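Tracing a gripper that stops short in a simulated kitchen

A fault that cost us most of January: the arm comes down towards a small object on the worktop, the fingers close, and they close on air several centimetres above it. No collision is reported, no error appears in the log, and the task is marked as failed only when the time limit runs out. 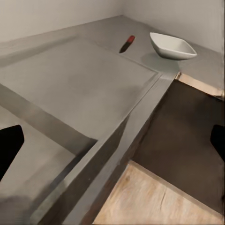
The steps below are in the order I would do them now. I did them in a much worse order the first time. They assume you are running Stisitz as the simulator with the Erncombe controller on top, but most of it carries over to other set-ups.

Before you start

Save a copy of the log from a failed run and keep it somewhere the next run won't overwrite it. By default Erncombe writes to the same folder every time and throws away the old one without asking. You also need the random seed for that run, which is on the first line of the log.

Turn off automatic retries. With retries on, the arm sometimes gets the object on a second go and the run is counted as a success, so the fault hides.

Step 1: Replay the same run

Start the scene with the saved seed and let it play at normal speed. Ours failed at step 203 every time. If yours fails at a different step on each replay, you have a timing problem and this page won't help much. Look at the notes on frame rate in the Stisitz manual first.

Once you know the step, set a pause a few steps before it.

Step 2: Look at the target, then at the hand

With the run paused, open the state viewer and write down two sets of numbers: the position the controller wants, and the position the hand has reached. Do this on paper or in a text file. The viewer refreshes when you resume and you will lose them.

If the two match but the hand is in the wrong place, the target is wrong. Go to step 3.

If they don't match, the arm is being held back. Go to step 4.

Step 3: Check which surface the target is measured from

In Escobedo scene files each surface has its own origin, and a counter with a recess in it can have two. One belongs to the main top and the other to the sunken part. Objects placed by hand in the editor pick up whichever surface was selected last, even if they are nowhere near it.

Open the scene file and find the object. Look at the line called "parent". If it names the recess and the object is lying on the main top, change it, then re-enter the height as zero. Leaving the old height in place will put the object through the counter or leave it floating.

Save, reload the whole scene and replay. A soft reload is not enough, as it keeps the old positions in memory.

Step 4: Check the collision shapes

Switch on the collision overlay. What you see in the normal view and what the physics uses are separate models, and the second is usually much cruder. A bowl with sloping sides may well be a solid block as far as the arm is concerned. The same goes for raised edges, where the block often sticks up higher than the edge you can see.

Move through the last few steps one at a time with the overlay on. Watch the fingers as well as the wrist. An open finger reaches further out to the side than you expect, and it may be resting on a block while the middle of the hand is in clear space.

This was our fault. The block round the counter edge was too tall, and one finger was sitting on top of it. The controller took the contact as normal and waited.

To fix it, rebuild the shape with a finer setting. The default is 86 faces for each object. We went to 300 for the edge and left everything else alone. I tried 600 and the simulation slowed down badly with no change in the result.

Step 5: Make the failure show up

Even with the shape fixed, I didn't like that the controller had said nothing. In the Erncombe settings there is a stall check, which is off when you install it. Turn it on and set it to stop the arm if the hand has not moved towards its target for 20 steps.

Do this before you let the same controller near a real arm. In simulation a finger pressed on a counter does no harm. On our Skandwood bench arm it would keep pushing until the motor cut out, and anything under the finger would be squashed in the meantime.

Step 6: Run the full set again

Replay the original seed first, then the whole batch with retries still off. Compare the failures with your old log by seed and not by total. A change to a collision shape can fix one run and break another, and the totals may look the same.

If you changed a parent in step 3, also check any task that puts an object back down. Those use the same surface setting, and it is easy to forget them.

Turn retries back on when you have finished.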